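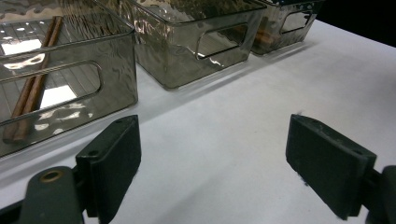

Bins on the white table, chopsticks in the nearest one

Ticket 451 — Storage bins, smoke tint, open top
Site: Tiltdale, kitchen supply room
Product line: Ferrand
Status: Closed
Priority: Low

Reported issue
Long utensils do not lie flat in the smoke-tint bins. Chopsticks rest at an angle with one end near the rim, and when a bin is pulled out by the cutout handle they slide forward and catch in the opening. Staff also report that contents are hard to identify through the tint once the bins are on the lower shelf.

Tuesday, 9:40
Bins moved to the table for checking. All sit flat with no rocking. No cracks found at the corners or along the handle cutouts. Product defect ruled out.

Tuesday, 10:15
Measured the inside floor of one bin. Chopsticks are longer than the floor in both directions and only just fit corner to corner. Short spoons and tea strainers lie flat. Cause of the first complaint is a size mismatch.

Tuesday, 11:05
Tried a folded dish towel as a liner. Sliding reduced, but the towel bunches up against the front wall after a few pulls. Not recommended. Tried a strip of non-slip shelf mat cut to the floor size. Contents stayed put through 12 pulls.

Tuesday, 13:30
Visibility. Under the ceiling lights the glossy walls throw reflections that hide what is inside, worst at standing height. Moving the bins to the middle shelf helped. White labels placed on the front wall under the handle are readable from the door. Labels placed above the handle peel where fingers rub them.

Resolution
1. Chopsticks and skewers moved to the long Tritora tray, stock number 529.
2. Shelf mat fitted in all bins holding loose utensils.
3. Labels go below the cutout, never on the rim.
4. Bins stay on the middle shelf.

Open item
Shelf mat is nearly used up. Replacement roll requested from Flonano, pack of 50 labels on the same order. Delivery expected in April — tracked under a separate ticket.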